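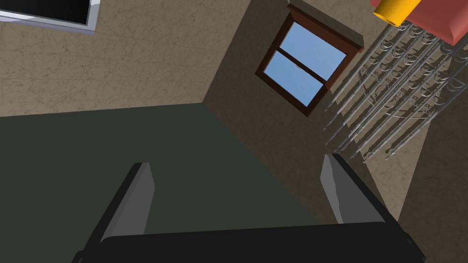 Simulated room test, gripper open, wrist view.

Simulation before purchase: frequently asked questions

Last updated Sunday, July 4, 2021

These are the questions we get most from labs and small shops that are putting together a budget for their first robot arm. Prices are in US dollars and do not include sales tax.

Why should I pay for simulation time before I own a robot?
Most first budgets go wrong on reach, mounting height and gripper size. All of these can be checked in simulation with rough room measurements. If the arm turns out to be too short for your counter, you change a number in a file and run it again. Changing it after delivery means a return, and most sellers charge for that.

What does the Edby planning package cost?
The package is $1649 for one room layout and one arm. Each extra gripper model is $397. You can swap arms once at no charge if we haven't started the final report.

What do I get for that?
You get the room model, the test runs, the recorded wrist camera views and a written report with a parts list. Ragnheiður Vídalín signs off on every report, and questions about it should go to her.

How many test runs are included?
2000 per layout. If you need more, ask before the work starts. Adding them later means booking a new slot on the machines.

Do the rooms have to look like my room?
The sizes do. The finishes don't. We use stock wall textures, windows and wall decorations, and we change them between runs if you plan to train a vision model on the output. If you only want reach and clearance numbers, leave the finishes alone and save the time.

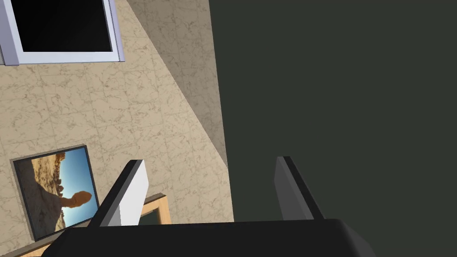 Should I budget for a wrist camera?
If the arm will be picking things up by sight, yes. Put the camera, its mount and the cable on separate lines. Cables get forgotten more than anything else on the list. Ask the seller whether the camera's weight counts against the arm's payload, too.

Can I start with a two-finger gripper and upgrade later?
Yes, and we usually suggest it. Check that the arm's tool flange takes a standard bolt pattern. Some lower-priced arms only accept the maker's own gripper, and then the upgrade costs more than the first gripper did.

Will the real robot do as well as the simulated one?
Usually it does worse at first. Contact and friction are the weak spots. Keep some money and staff time for tuning after delivery. Wyn Rees can go over what to set aside for your kind of work.

How long does it take?
Allow 3 weeks from the day we have your measurements. February is our busiest month and orders placed then may wait.

Can I use the report in a grant application?
Yes. Tell us when you order and we will put the equipment costs in a separate table. We don't write the application itself.

Do you sell arms?
No. Ingvarsson handles hardware orders for customers who want one supplier for everything, but you can take the parts list anywhere.

Who do I contact for a quote?
Write to Ingvar Hedegaard at the Edby office. Include the room measurements, the counter height and the heaviest item you expect to lift.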